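Repasting the old Dell

Jul 2, 2019

The workstation under my desk has been getting louder since February. It is an ex-office Dell that I bought from Kofi Nartey when his firm cleared out a storeroom, and as far as I know it had never been opened for anything beyond a memory upgrade. Under load the fan ran at full speed within 3 minutes, and a long export would slow down noticeably towards the end.

I ruled out the simple causes first. The filters were clean, the case fan turned freely and there was nothing odd running in the background. That left the thermal paste. Yayra Quaye lent me a tube and a bag of lint-free wipes, so I set aside an evening for it.

Preparation was the usual: shut down, pull the mains lead, hold the power button for a few seconds, side panel off. I loosened the cooler screws in a diagonal pattern, half a turn each to begin with, then twisted the heatsink slightly before lifting. Old paste can grip hard enough to pull a processor out of a closed socket, and I did not want to find out about bent pins at nine in the evening.

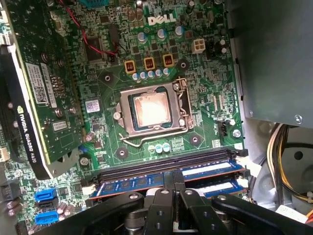
For cleaning I use isopropyl alcohol, a small amount on the wipe and none poured directly on the chip. Work from the outside inwards, so that residue is not pushed over the edge of the heat spreader and into the socket. Change the wipe often. I got through 6, including those for the base of the cooler, where the old paste had gone chalky in the corners.

I left the Quadro K620 in its slot throughout. It is a small card and there was enough room to work beside it, though Abelardo Figueroa would say to take it out and do the job properly. He may be right – I caught my knuckles on it twice.

New paste went on as a single dot in the middle, slightly smaller than a pea. Spreading it with a card is also fine, but I have never measured a difference worth the mess. The cooler then goes straight down and the screws go in diagonally again, a little at a time, until they stop. Do not lift it to check.

Results: the same export now finishes with the processor up to 16 degrees cooler than before, and the fan stays at a level I can ignore. The next job is the power supply fan, which has a faint tick at low speed. I have a replacement on order from Karkell.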